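## 4. What slows people down inside the case

I should say up front that I went into this part of the study with the wrong question. I had planned to time how long it takes to get each part out of an old office tower, rank the parts from quick to slow, and hand the ranking to the reuse shop at Drurumthorpe so they could price their labor. That ranking exists (it's in Table 3) and the shop has used it, but it explains a lot less than I'd hoped. Two towers of the same model can come apart at very different speeds, and when I went back through my notes the difference was almost always in the stuff between the parts - the cables, mainly, and the order in which somebody decided to deal with them.

### 4.1 Setting and the towers we used

Drurumthorpe takes in retired office equipment from a handful of large employers in the area and gets through 4000 desktop towers a year. Some are cleaned up and sold whole. Most get stripped, with the memory, drives, power supplies and processors tested and shelved and the rest sent off as scrap. For this study Amparo Escobar, who manages the floor, let me pull 12 towers from the strip pile over the course of November. I picked them for variety in the wiring, so they shouldn't be read as a random sample of what the shop sees.

I did the first few teardowns myself, badly, and then mostly stood next to people who were good at it and wrote down what they did with their hands. Everyone worked with the case on its side and the open side facing up. I asked a couple of them to try it with the tower standing, the way it would sit under a desk, and they humored me for a few minutes before laying it down again. Gravity is a big help with an open case on its side. Loose screws stay where you can find them, more or less, and a cable you've pushed out of the way has some chance of staying pushed.

### 4.2 Unplug first, or unscrew first?

Each person had an opinion about this and stuck to it pretty hard. The unplug-first people go around the whole case and free every connector before they touch a screwdriver. The unscrew-first people go part by part: drive out with its cables, expansion card out, power supply loose, and so on, dealing with plugs as they meet them.

I'd assumed unplug-first would be slower, because it means reaching into a crowded case for connectors you can't see very well. On the towers with long cables that was true. On the towers with short cables it flipped, and by a lot. With a short cable, a half-removed part ends up hanging from its own plug, and then you need one hand for the part, one hand for the latch on the connector, and a third hand you don't have to keep the neighboring cable from springing back over the top. Several of the longest pauses in my notes are exactly that: a person holding a drive in the air and thinking.

Dilruba Wickramasinghe, who has stripped more towers than anyone else at the shop, does a mix that I've come to think is the best of the lot. She unplugs whatever is easy to reach, stops as soon as she has to strain for a connector, and then takes out whichever part is in the way of the hard ones. When I asked how she picks that part she told me she looks for what's "sitting on" the wires. I wrote that down as a joke at the time and ended up using it as a coding category (see Appendix B, under *pinned*).

### 4.3 The power supply as a knot

If there's one part that decides how a teardown is going to go, it's the power supply. Taking it out is simple enough as a job, usually a few screws through the back of the case and sometimes a catch or a shelf to slide past. But its wires go practically everywhere. They run to the board, to the drives, sometimes to a fan or a card, and on the way they've been tucked under or behind things by whoever built the machine. That person wanted a tidy case with good airflow, and did a nice job of it, and every neat tuck is a small headache for somebody on the way back out.

I tried a few ways of scoring this. Counting connectors turned out to be nearly useless, since one deep connector under a drive cage costs more than several at the front. Measuring the loose length of each cable was better and also miserable to do. What worked in the end was very crude. I'd lift the bundle gently near the supply and note whether it came up freely, came up with something else attached to it, or didn't come up. The "didn't come up" towers were the slow ones, and I could call that before anybody had removed a single screw.

Where the supply sits matters too. In most of the towers I looked at, it's up in a corner beside the rear panel, with the board next to it and the drives across on the other side. So the power leads have to cross the open middle, and so do the data cables coming back from the drives. They all meet over the board. People kept brushing them aside with the back of the wrist to see the memory slots, and then brushing them aside again a moment later. One of the Gredel trays we tried (a shallow plastic tub with a lip, meant for screws) ended up being used to hold wires back, and it was better at that than at holding screws!

Figure 2 has an open tower with the wiring in view. Look at how the yellow-and-black wire and the black bundle cross the inside of the case in the first picture, and how the orange SATA cable comes down the side of the board. The processor socket is empty there, with its bracket up.
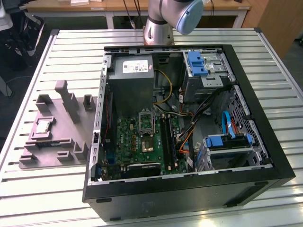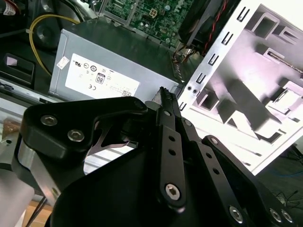
**Figure 2.** Power supply inside an open desktop tower.

The other thing I'd want a reader to take from the bench sessions is how much people rely on color. Quite a few of the office models use one color for the bits you're supposed to touch, so a blue latch or handle is a promise that something will slide or unclip without tools. Experienced people barely seemed to look for these - the hand just went there. Newer people used them as a kind of map, working from one colored tab to the next, and that's a perfectly good way to start. It gets them through the drives in no time. It doesn't help much with the power supply, which on these models was mostly held in with plain screws, and that's where the new people tended to stop and ask.

### 4.4 Boards, sockets and the things you leave alone

Motherboards were the least dramatic part of the whole study. By the time anyone gets to the board the case is nearly empty and there's space to work. The one spot that made people careful was the processor socket. Once the chip is out and the bracket is up, the contacts are exposed, and a dangling plug dragged across them can bend enough of them to ruin a board that was otherwise fit for resale. Amparo's rule is that the chip comes out last, and if it has to come out early then all the cables get moved off to the drive side first. I watched the rule get broken a few times, generally near the end of a shift.

I don't have enough cases to put a number on socket damage. The shop's own records lump it in with "board fault," which covers everything from bent contacts to a board that simply won't start. I've asked whether it could be logged separately from now on and got a cautious yes.

Expansion cards gave a bit more trouble than I'd expected. The retaining clip at the back end of the slot is easy to open when you can see it and a nuisance when a cable lies over it. Two people pulled on a card with the clip still shut. No harm done either time, though both of them swore.

### 4.5 A small trial of a different order

Toward the end of the month we tried something. I took Dilruba's way of working, wrote it up on a single card in plain words (easy plugs first, then whatever is sitting on the wires, then the rest of the plugs, then the supply) and taped it over one bench. The other bench carried on as before. Each session ran for 90 minutes, and people swapped benches between sessions so that nobody was stuck with the card the whole time.

The card bench was faster on the pinned towers and no different on the loose ones, in line with Section 4.2. I don't want to lean on it too hard. It was a small trial, the people reading the card knew I'd written it, and Dilruba was in the room the whole time and not shy about offering advice to either bench. Still, the card is up over both benches now. Echeverri, the smaller workshop over in Bativport, has asked for a copy, and they see a different mix of machines with far more compact cases in it. I'd like to know whether "sitting on the wires" means anything in a case where pretty much everything is sitting on the wires.

The scoring sheet for cable slack, with my notes on the three lift results, is in Appendix C. The times per tower are in Table 4, including the one where I dropped the screwdriver bit inside the drive bay and left the clock running.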